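Semaan rose-band bedspread

I put this one on the big bed in June and I still like it every time I walk in! It has pink roses and magenta leaves on white, with wide purple bands, and I do all my laundry folding right on top of it.

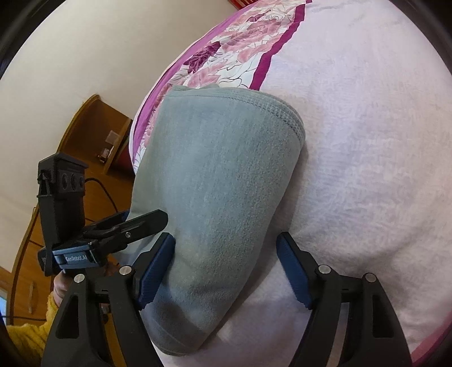 The print is busy in a good way - it hides lint between washes. I've washed mine more than 24 times, cold, low spin.

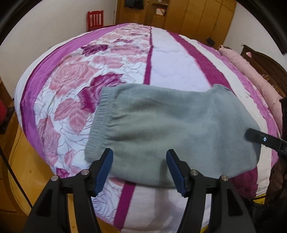 Rose panel and purple band, with a gray-green piece with a gathered waistband laid on top.

Comes in three sizes, ships from Makemness in five days.
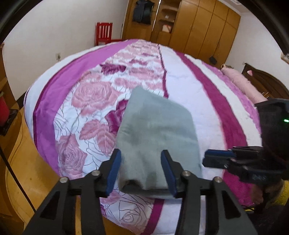
Returns are fine for seven days, just keep the bag it came in.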